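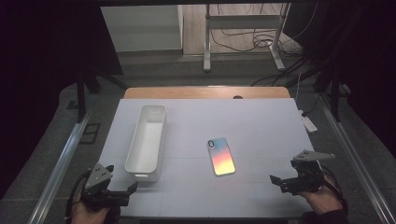 Golen Phone-to-Tray, release 2: README and notice of a fault

Please read the section "What went wrong" before you train on this data. If you downloaded release 1 before May, the gripper opening values in a part of it are wrong, and you should replace the files.

Summary

Golen Phone-to-Tray is a set of short demonstrations of one task with two hands. A person holds one gripper in each hand, picks up a smartphone from a flat white surface and puts it into a white plastic tray. No robot arm takes part in the recording. The motions are later replayed on a pair of arms, and this replay is how we discovered the fault.

The release contains 3174 episodes. Of these, 264 carry the flag width_suspect and are kept in a separate folder. They are not deleted, for the reason explained below.

Contact: Jolien Claeys (data), Hendrik De Bruijn (hardware).

The task

At the start of each episode the tray is empty and the phone lies on the surface with its back up. The operator may use the right gripper, the left gripper, or both. Handing over in the air is allowed. The episode ends when the phone rests in the tray and both grippers are open and lifted.

The tray stands on the left and its long side points away from the operator. The position of the phone changes between episodes. The gray lines on the surface help the operator to place it again, but they are not a calibration target and should not be used as one.

What went wrong

Each gripper sends its opening width through its own cable. In the left gripper the cable had become weak at the point where it enters the handle. When the operator turned the wrist outward, the signal was interrupted for a short moment, and the reading software repeated the last good value without any warning. The gripper closed in reality, but in the file it stayed open.

In most episodes this made little difference, as the interruption was shorter than one closing motion. In the flagged ones it lasted up to 59 frames. The recorded hand comes to the phone, stays open, goes up and travels to the tray as if it was holding something.

Imani Biwott noticed it first during a replay test. The left arm came down over the phone with open fingers, touched the edge of the case and pushed the phone toward the other arm, which was already closing. She pressed the stop button. The phone fell to the floor and its glass broke. Nobody was inside the marked area and nobody was hurt, but the arm was moving at full replay speed, and this should not have been the case for files which were never replayed before.

We first looked for the mistake in the replay code and lost several days with it. Dagmar Trnka then plotted the left width against the wrist angle, and the flat pieces were easy to see.

What we changed

Hardware: the left cable is replaced, and both cables now have a clamp inside the handle, so that the pull goes to the clamp and not to the solder joint. The cable must hang in a loose loop beside the table. If it becomes tight when you reach the far side of the surface, stop and give it more length.

Software: a missing width value is now written as missing. After 11 missing values in a row the recorder stops and makes a sound. The old behavior can not be switched on again.

Procedure: before each recording session the operator opens and closes both grippers fully while turning the wrist in and out, and looks at the live curve. Any new file is replayed first at low speed, without the phone, with one person at the stop button.

Files

episodes/ – one folder per episode, with video, poses and widths
suspect/ – the flagged episodes, same structure
splits/ – train and test lists, suspect episodes are in neither
tools/check_width.py – the check we used for the flag
CHANGES.txt – list of changed episodes compared to release 1

Fields in each episode

pose_left, pose_right: position in meters and rotation as quaternion
width_left, width_right: opening between the fingers in millimeters, may be missing
width_suspect: true or false
operator: a code, no names are stored

Known limits

The check finds only flat pieces during a downward motion. If the signal was lost while the hand was resting, we would not see it, and it would also do less harm. The right gripper showed no flat pieces, but it has the same design and was used for the same time, so we do not promise that it is clean.

The suspect episodes have correct video and, as far as we can tell, correct poses. They may be useful if you work on fault detection or want to estimate the opening from the video. Please do not replay them on a real arm.

Reporting

If you find an episode where the video and the width do not agree, send the episode number and the frame to Jolien. Nele De Bruijn maintains the list of open reports, and corrected flags go into the next release.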